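Reading time: 4 minutes

I have wanted a decent gripper for bin picking for longer than I care to admit, and after a lot of dithering (and one very long email thread about money) we bought the Prustari two-finger unit at the end of last year. It has been on our big arm at the Stitville workshop ever since, and I've now had enough time with it to say what I like and what makes me want to throw it across the room.

First, what I was comparing it with. Our old gripper was a Fledavier, which I still have a soft spot for. It was slow and a bit noisy, but you could drop it, clout it on the side of a bin and pick up a bag of bolts with it, and it would carry on as if you'd done nothing. The Prustari is a different animal. It's quicker, it closes more gently, and it lets you set the force from the controller instead of fiddling with a little screw on the side. For mixed bins, where you get something hard next to something floppy, that gentler close is what I was paying for.

And I was paying, let me tell you! The gripper came to £1,592 before the adaptor plate, and by the time I'd added that and a spare set of fingers I was a good bit over 2,000. The next model up would have been nearer 3,000 and I couldn't find a single thing on its list that I needed, so I didn't lose any sleep over that one.

Fitting it took me an afternoon. The bolts went in without a fight, the plate was a snug fit, and the controller found the gripper on the second try (the first try was me with the plug not pushed home). The cables were the real job. There is never a nice way to get cables down the outside of a big arm, and I went through a silly number of zip ties and straps before I had a run I was happy with. Leave a generous loop at the wrist. My first go was far too tight and the whole bundle pulled every time the last joint turned. 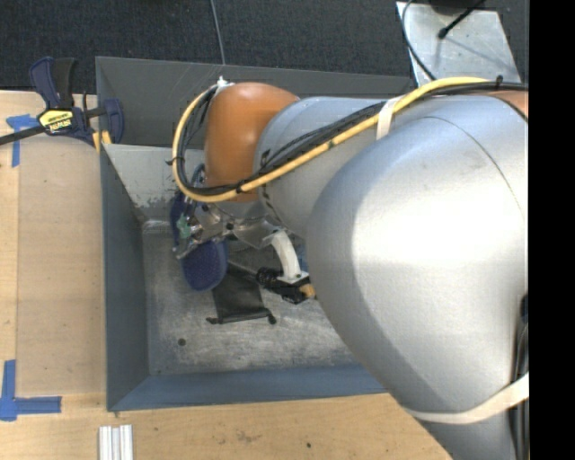
Fahmy
Workshop lead and regular gripper reviewer

Our bin is a plain metal one, set down into the worktops, and it has had a hard life. The floor is scratched all over and the sides are scuffed, and I'm glad of it, as a shiny new bin gives you all sorts of trouble with glare. We clamp the rim so it can't creep about. If you're testing any gripper, do that first, or you'll spend a day blaming the arm for a bin that has moved the width of your thumb.

So, how does it pick? With hard, chunky things it's lovely. It goes down, closes, comes up, and I stopped watching it after the first week. Long things with rounded ends are fine too if you take them near the middle. Grab one at the end and it wants to swing, and then you're waiting for it to settle before you can move off.

Soft, flat things are where I started muttering. Anything like a pouch or a strap that lies flush on the bottom gives the fingers very little to get hold of. The Fledavier had thin, slightly bendy fingertips that would scrape along the floor and scoop, and I miss them. The Prustari ones are thicker, so I had to slow the approach right down and come in at a slant. That got me most of the way. It still leaves the odd one behind, usually the one in the corner.

Corners in general are a pain with this set-up, though I can't pin all of that on the gripper. A big arm over a smallish bin leaves you very little room to tilt the wrist, and the bracket adds a bit more bulk just where you'd like less. On a slimmer arm I suspect I'd be kinder about it.

The controller menus are good. Force, speed and opening width are all on the first page, and you can save settings by name, so mine has one called "floppy" and one called "brick". The manual is poor, with the wiring page split in two for no reason I can see, and the bit about resetting after a jam is tucked away at the back.

Would I buy it again? Yes, for this bin and this arm, with the spare fingers in the same order. If most of what you pick is cloth or bags, I'd hang on. Prustari have thinner fingertips coming in May and I've already asked for a pair, so I'll add a note here once they've had a few weeks of scraping about.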